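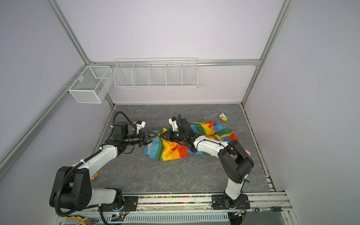 Colour Loss in Striped Cotton Fabric under Repeated Domestic Washing

Project report, Textile Materials module
Group: Adalberto Andrade, Iolanda Nogueira, Justinas Lill
Supervisor: Osvaldo Rocha
Submitted: 2021-10-17

1. Introduction

Multicoloured striped fabrics present a particular problem in washing. Each stripe is dyed with a different dye or mixture of dyes, and these do not lose colour at the same rate. A cloth may still be sound when one of its stripes has faded enough to spoil the look of the whole. There is also the matter of staining, where loose dye from a dark stripe settles on a pale one next to it.

The aim of the project was to find out which stripe colours in a low-cost woven cotton fade first, and whether a lower wash temperature makes a useful difference.

2. Materials

The fabric was a plain-weave cotton sold under the name Flurnura, bought as a single length so that all samples came from the same roll. It was cut into 36 samples, each containing every stripe colour. Edges were overlocked to limit fraying. The detergent was Virklow powder without optical brightener. Brightener makes pale colours read as lighter than they are and would have affected the yellow stripe most.

3. Method

Samples were divided equally between 2 wash temperatures, 30 °C and 60 °C. Both groups went through 8 wash cycles, with line drying indoors between cycles. Samples were not ironed, as heat from the iron can alter some dyes for a short time after pressing.

Colour change was graded by eye against the grey scale, where 5 means no visible change and 1 means severe change. Grading was done in a viewing cabinet under daylight lamps by two members of the group, working separately. Where the two grades differed by more than half a step, the third member graded the sample and the middle value was taken.

Staining was graded in the same way on the yellow stripe only.

4. Results

Median grades for colour change after the final cycle:

Stripe, 30 °C, 60 °C
Red, 4, 3
Orange, 4, 3–4
Yellow, 4–5, 4
Green, 4–5, 4
Blue, 4, 3
Violet, 3–4, 2–3

Violet faded most at both temperatures. Red and blue were close to each other throughout. Staining of the yellow stripe was graded 4–5 at 30 °C and 4 at 60 °C, and most of it appeared in the first two cycles.

5. Discussion

The result for violet fits with its being a mixture. If the red part is lost faster than the blue, the stripe shifts in hue as well as becoming paler, and the eye picks this up early. We could not test this directly, as the supplier, Sawatzky, does not publish its dye recipes.

Visual grading is the weakest part of the method. Agreement between graders was good for red and blue but poor for yellow – small changes in a pale colour are hard to place on the scale. Arben Perić in the materials laboratory suggested using a spectrophotometer, but it was out for calibration in September, when the grading had to be done.

6. Further work

The washing should be repeated with a liquid detergent and a longer run of cycles. Light fastness was left out of this project and would need a separate set of samples.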